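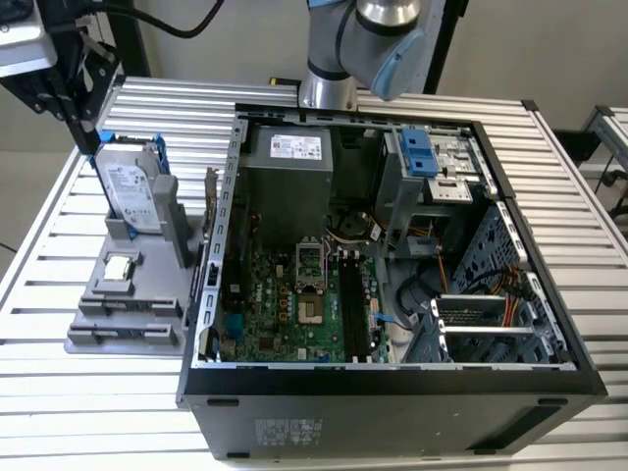
Desktop Teardown and Parts Recovery
Handout 2: Inside the case
Instructor: Dehua Dai
Lab support: Rungnapa Intarasuk
Lalley Technical Center, revised May 30, 2022

Before you start

Read this handout before the lab session. You will work in pairs at one bench with one tower. The towers came from the Pollside office closure and most are Dell desktops, so the layout will be close to the same from bench to bench. Cases differ in small ways. Look before you pull.

Unplug the power cord and hold the power button in for a few seconds. Put on the wrist strap. Lay the tower on its side and take off the side panel. Write the tag number on your sheet first – people forget and then the parts can't be matched later.

Finding your way around

The power supply is the gray box with the white specification label. Copy down the wattage. Do not open the power supply itself at any point in this course.

The motherboard is the large green board. On the Dell boards the name is printed in white near the CPU socket. With the processor out, the socket shows a gold-colored square of contacts. Keep fingers, tools and sleeves out of that area. If your tower still has a processor, leave it in place until Handout 3.

The memory slots are next to the socket. Some towers arrive with the memory already removed. Write "none" on the sheet if so; don't leave the line blank.

The optical drive cage has a blue plastic release latch. Blue on these machines usually marks something meant to be moved by hand, without a screwdriver. The hard drive bay is blue too, and so are the drive caddies.

Removing the hard drive

1. Find the data cable (SATA) and the power cable on the back of the drive.
2. Pull each one straight out by the plug, never by the wires.
3. Squeeze the sides of the caddy and slide the drive out. It should not need force.
4. Leave the drive in its caddy and stand it upright in the gray plastic tray beside the tower, with the label where you can read it.
5. Copy the maker, model, capacity and serial number from the label.

Drives in this batch should be 400 or 600 GB according to the Pollside list. The list has mistakes in it. Go by the label.

Cables and small parts

The orange, red and yellow wires are one bundle from the power supply. Move the bundle aside and leave it attached. Expansion slot covers and brackets go with the case they came from. Screws go in the cup.

Grading

This lab is worth 50 points. Half is for the sheet and half for the condition of the parts. Bent pins or a cracked latch will cost you points, but report them anyway.

For September sections: the sheet is now the Wan form. Old copies of the Gosia form are still in the drawer and should not be used.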